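Workshop notebook / Sole handling cell
Entry by C. Tian
April
Reading time: 5 min

Fault: thumb on the right hand does not release on command. Closed force held after open command for up to 16 seconds, then released without further input. Cell stopped from the pendant twice, from the e-stop once. No injury. One sole marked across the heel and set aside.

Background for anyone coming to this cold. The Pallitow job is shoe soles, picked off the yellow shelving and stood upright in a bin with cardboard inserts. Two arms, five-fingered hands, Okier controller. The log counter stood at 1,545 picks when the first event came up. Nothing similar appears in the log before pick 974, where there is one open command with a late acknowledgement. It cleared inside the retry window, so no alarm was raised. I count that as the first event now and the other three as repeats.

What was observed at the third repeat: hand at the shelf, grip confirmed, arm moved to the bin, open command sent. The fingers opened. The thumb stayed closed and the sole pivoted about it, heel down, until it touched the bin wall. The arm carried on with its retract move as if the part had gone. That second part worries me more than the first. A stuck thumb is a maintenance item. An arm that moves away with a part still in the hand is a safety item, and I have written it up separately as one.

Checks done with the drives off and locked out:

- Thumb backdriven by hand through full travel. Smooth, slight drag near the closed end.
- Fasteners on the thumb checked for torque. All within spec.
- Connector at the wrist reseated. No visible corrosion on the pins.
- Supply voltage at the wrist steady over a 60 minute log, drives back on, arm stationary.

Drives on again after that for slow cycling near the shelf, with the speed override at its lowest setting and one person on the enable switch.

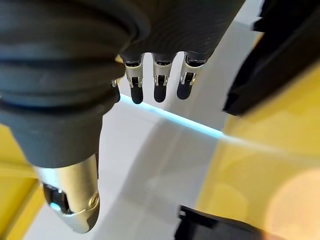 Could the drag near the closed end account for the late release?

Drag alone would give a slow opening, and the position trace shows none. It is flat for the whole hold and then drops at normal speed. Something is holding the motor command at the closed value and then letting it go.

So attention moved to the controller side. The Okier logs two timestamps for every hand command, one for when it is queued and one for when it is sent. On normal picks they differ by a few milliseconds. On all four events the finger commands went out on time and the thumb command sat in the queue. The thumb is on its own channel because of the extra pad sensor we asked Feng to integrate in the last revision. The fingers share the other channel and are unaffected.

Feng's firmware note says the pad sensor runs a re-zero routine when it sees a reading outside its expected band, and that the channel is reserved while this runs. The note gives no upper limit on the time. If the reading stays out of band, the routine repeats. A sole pressed hard into the pad would keep it out of band, and the thumb can't open to relieve it, as the open command is waiting behind the re-zero. That would explain the hold. It doesn't explain why it ends, unless the part creeps enough under load for the reading to come back into range. Plausible with rubber. Not proven.

Tried to reproduce it on the bench script with a block of scrap sole and the grip force raised in steps. At production force, no fault. At the next two steps up, no fault. At the fourth step the hold appeared and I stopped it from the pendant. Repeated at the same step with the re-zero disabled and the thumb opened on command every time.

The open item is why production picks reach that force at all. The recipe value is well below it. Closing speed was raised in the last recipe change and may be producing a peak on contact that the averaged force reading hides. The unfiltered reading needs to be logged at the full rate. Requested.

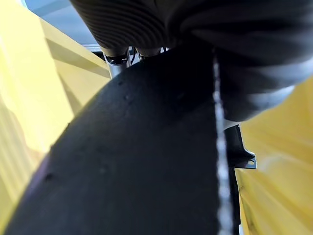 Lollier's service desk came back mid-afternoon and disagreed with part of this. Their view is that the re-zero is a symptom, and that a pad reading far enough out of band to trigger it repeatedly points to a damaged pad or a bad ground at the sensor. They want the pad swapped before anyone touches the firmware, and asked that the old one be kept and bagged.

Fair point. A swap is cheap and I have a spare. It goes in before the next bench run, with the re-zero turned back on so the two changes are not mixed. If the hold still appears at the fourth step with a new pad, the pad is cleared. Ground resistance to be measured from the sensor body to the wrist plate at the same time.

Interim measures for the cell:

1. Closing speed returned to the previous recipe value.
2. Retract move now waits on measured thumb position. Previously it waited only on the command being accepted by the queue.
3. If the thumb has not reached the open position inside one second, the arm holds where it is and raises an alarm. No automatic retry.
4. Nobody reaches in to free a part with the drives live. Stop, lock out, then backdrive the thumb.

Item 2 should have been there from the start. The acceptance flag was used during commissioning for convenience and was never replaced. I have searched the remaining programs for the same flag and found it in the bin approach and in the left hand release. Both changed, both run once at low speed with no part loaded.
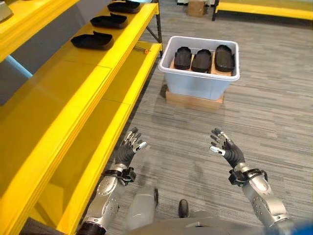

According to the note left in the margin by the evening shift, a one second limit is too tight for the left hand, which is slower to open when the cell is cold first thing in the morning. Two nuisance alarms are predicted before smoko if it stays as it is.

I'll leave it at one second for now and take the nuisance alarms. If the left hand needs longer, the opening times in the log will show it and the limit can be set from those. Please write down the time of each alarm and which hand, and don't clear it until the thumb position has been read off the pendant.

Outstanding: pad swap, ground measurement, full rate force log, written answer from Feng on the maximum re-zero time. Cell stays at reduced speed until the first three are done. The marked sole is in the drawer under the bench with the pick number on the bag.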